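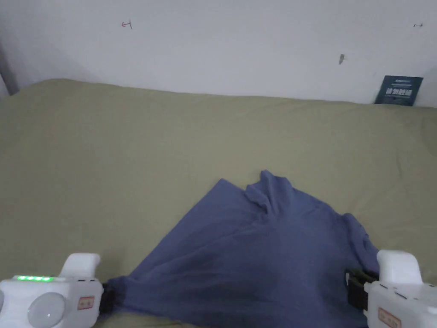
Figure 1. Blue garment on an olive-khaki sheet.

29 May 2020
By Zewditu Yimer, Leandro Benítez and Floor Van Leeuwen

4. Findings: Preparing for a child's party at home

4.1 When the work begins

Parents in Hudilville who took part in the diary study had agreed to write down what they did for one birthday party held at home, from the first mention of it to the last bit of clearing up. The 80 households returned 578 usable diary entries. An entry could be as short as a line ("asked my sister for her folding chairs") or fill a page.

The first entry was rarely about food or decoration. In most diaries it concerned the guest list, and the list was often settled by the child and then changed by a parent. Parents wrote of leaving room for cousins, of adding a neighbor's child who would see the balloons from the yard, and of whether to invite a whole class. Few of them named a budget at this stage. Several wrote down a number of children they felt the living room could hold, and then went over it.

Baking came later than we had expected. In the pilot interviews, parents spoke of the cake as the center of the party and told us they planned around it. The diaries show something else. The cake was usually chosen early, because the child asked for it, but the work was left until the night before. One mother wrote: "Cake layers in at nine. Took them out and remembered I had no icing sugar. Milum was closed." Another baked in the afternoon, iced after bedtime and did the lettering in the morning with the guest of honor watching and correcting her spelling.

4.2 Who does what

We coded each entry by the person doing the task. Shopping, baking and messages to other parents were mostly done by the parent who kept the diary. Setting up tables and hanging things from ceilings were more often handed to someone else. Children were named in the entries more than we had planned for, and the coding scheme was revised to give them a category of their own.

Children's help took two forms. In the first, a parent gave the child a job that needed doing, such as filling favor bags or washing grapes. In the second, a parent made up a job to keep the child busy. The diaries were frank about the difference. "Gave him the sprinkles so I could do the rest," one father wrote. Made-up jobs were more common with younger children, and they tended to appear in the last hours before the guests arrived.

Grandparents and friends brought food in many households, but they seldom planned anything. Where another adult did share the planning, the diaries were shorter and had fewer late-night entries. We can't say from this material which of these led to the other.
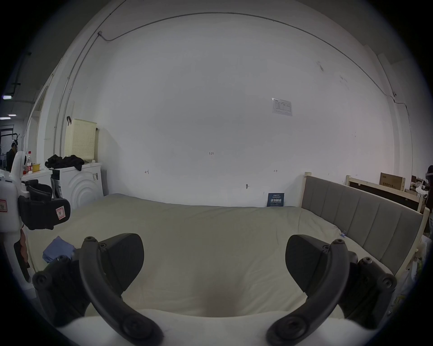
Figure 2. Bed with a pale cream sheet, with a crumpled blue cloth on it.

4.3 Bought and made

Parents did not sort neatly into those who bought and those who made. Nearly all of the diaries mixed the two within a single item. A boxed cake mix was iced by hand, a bakery cake was topped with homemade flags, and plain cookies from the store were set out for the children to decorate. Parents used the word "homemade" for all of these.

The decorating table deserves a note of its own. It was written into the plan as an activity – something to fill a slow half hour – and also as a dessert. In practice it ran short. Parents who had set out six bowls of toppings wrote that children used one or two and ate the others with a spoon. In 3 households the table was finished before the last guest had come in, and a second activity had to be found on the spot. Musical chairs was the usual answer.

Games drew fewer entries than food and took less preparation. Flundum, a beanbag game many local children know from school, was mentioned often and needed only chalk and a driveway. Parents whose party had moved indoors due to rain wrote at more length about games, mostly about breakable objects.

4.4 After the guests leave

Entries for the hours after the party were brief. Parents listed leftovers, a sweater without an owner, frosting on a light switch. Thank-you notes were planned in many diaries and recorded as sent in few, although our diaries closed in July and some notes may have gone out later. Parents seldom wrote whether they would host again. Those who did tended to name one thing they would drop, and it was often the favor bags.

Related papers
Hakim Wattimena: Potlucks and the unwritten sign-up sheet
Milan Van Acker: Renting the Martens hall for family parties
Floor Van Leeuwen: Children as helpers in the holiday kitchen

Contact the authors | Copyright the authors | Back to top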